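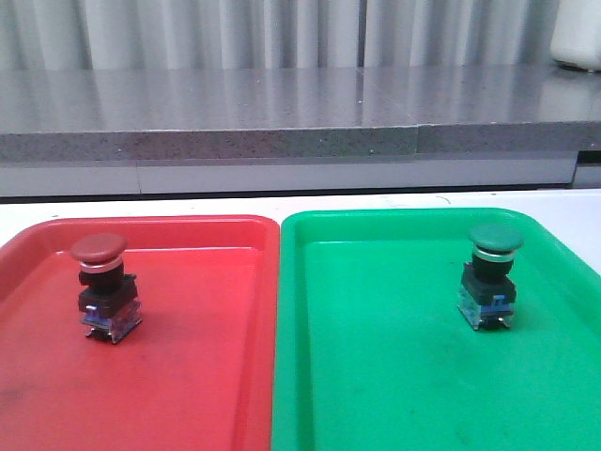
Sorting buttons, week three

So I've reached the stage of this project where I dream about push-buttons. Red one on the red tray, green one on the green tray, pack it all up, do it again. The goal is 2,000 examples and I'm at 121, which sounds pitiful until you learn I threw out the first 200 and started over (more on that in a sec).

If you're new around here, I'm teaching a small arm I call Erham to sort parts by colour. I do the task by hand on the controls, over and over, everything gets recorded, and the learning program tries to work out what I was up to. It's a lot like showing a toddler how to put away blocks, except the toddler never gets bored and I definitely do!

I save a picture at the end of each run as well, with the arm parked well out of the way, so there's a clean record of where everything finished up. Both switches on their own colours, standing up on their terminals with the caps on top. I was really fussy about the standing up part. A mushroom-head switch is top heavy and loves to flop over, and if it's lying on its side I mark the run as a miss even when the colour's right.

Now, those first 200. I'd put the switches down in nearly the same spot every single time, because I'm a creature of habit, and Erham learned the spot. It didn't care about colour at all. I swapped the trays left to right and it happily carried the red switch over to the green tray, pleased as anything. Back to zero!

These days I've got a list of 23 starting layouts taped to the cupboard and I work my way down it. Trays swapped, trays pushed back, switches close together, switches miles apart. I also stopped wiping the trays between sessions. They've picked up scuffs and specks, and I want the program to see those and learn to ignore them.

The grey curtain stays shut while I'm recording. I tried a morning with it open in March and the light moved so much that the colours looked different from one run to the next. I'd like to add some of that variety later on, once the basics are solid.

Next job is a third colour. I've got a yellow switch on order and still need a tray to match, so if you've seen a decent yellow one anywhere, leave me a comment.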